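# Setulov opens its kitchen-table robot cell in Ranberg and publishes the full care routine
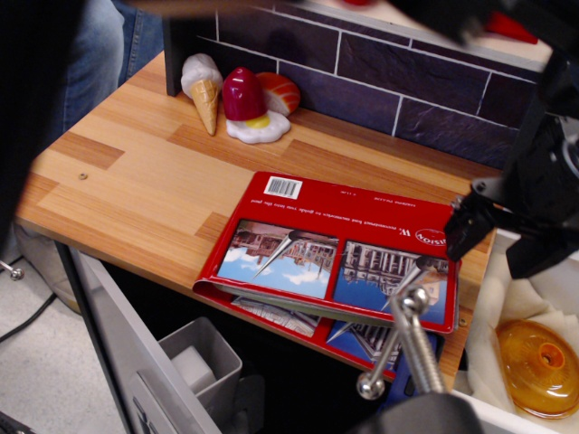

The gripper at the right edge of a red softcover book on the cell's tabletop, with toy food lined up along the stone-pattern backsplash.

RANBERG, 29 June 2018 – Setulov today released the complete setup and maintenance routine for Rana, the tabletop robot cell its Ranberg workshop has been running since last year. The routine is free to download, and it covers everything the workshop team does to keep the cell working: clamping the table, setting the gripper, checking the cables, and getting the machine back on its feet after a bad day.

Rana handles household things. It is asked to pick up toy food, turn over books, and move lids and cloths from one place to another. Those are small jobs, but they are hard on a machine. Book covers slide and pages fan out, and a finger that sits a hair too low will press into the table all morning before anyone hears the motor complain.

"We love this cell, and we have learned so much from looking after it," said Ladan Ebrahimi, who leads the workshop. "When we started, the know-how was spread over sticky notes and in people's heads. Now a new technician can walk in, open the guide at page one and have the arm moving before lunch. I think that's wonderful!"

The guide runs to 108 pages and is built around a morning check that takes 40 minutes. The check starts at the table. Clamps are tightened by hand, then tried again once the arm has made its first slow sweep, as the table can settle a little when the arm changes direction. The technician then wipes the top, runs a palm over it to feel for raised screws, and puts the props back in their starting places.

The gripper comes next. Both fingers are opened and closed at low speed with nothing between them, and the closing point is compared with the value from the day before. If it has moved, the finger screws are checked before any setting is changed in software. Ekaette Wike, the technician who wrote this chapter, feels strongly about the order.

"It is so tempting to fix it on the screen," Wike said. "You type in a new number and the gripper closes perfectly, and then in the afternoon the loose screw lets go. Get the screwdriver out first. I have a whole page on this, and I would have written three if they had let me."

After the gripper, the arm is taken through its height check. It touches down lightly at set points on the tabletop and the readings are written in the cell's logbook. A softcover book makes a good second test, the team has found, because the cover gives under the finger and the stack of pages is never quite the same height twice. A cell that can work the edge of a paperback cleanly is ready for the day.

Cables get their own chapter. Ikechukwu Nwankwo, who handles repairs, traced the longest stoppage of the past year to a worn connector at the base of the arm. It had been rubbing each time the arm reached for the far corner. The fix itself was quick, but finding it took 2 days. The guide now shows how to follow each cable by hand from one end to the other with the power off, and how much slack to leave at the joints.

The software side is kept short. Rana logs its motor loads through Clirnex, Setulov's in-house monitoring tool, and the guide explains which of the charts are worth a look each morning and which can wait until something feels wrong.

Almost half of the guide is about repairs: swapping a finger, replacing a joint cover, and bringing the arm back to its zero position after a hard stop. Each job has a parts list, and each ends with the same slow sweep used in the morning check.

Setulov will hold an open workshop in Ranberg in July, where visitors can carry out the morning check themselves under Wike's guidance. Places are free, and there is no need to have worked with a robot arm before – just bring closed shoes and tie back long hair.

**Press contact**
Rakiya Etim, Setulov, Ranberg
Copies of the guide and places at the July workshop are available on request.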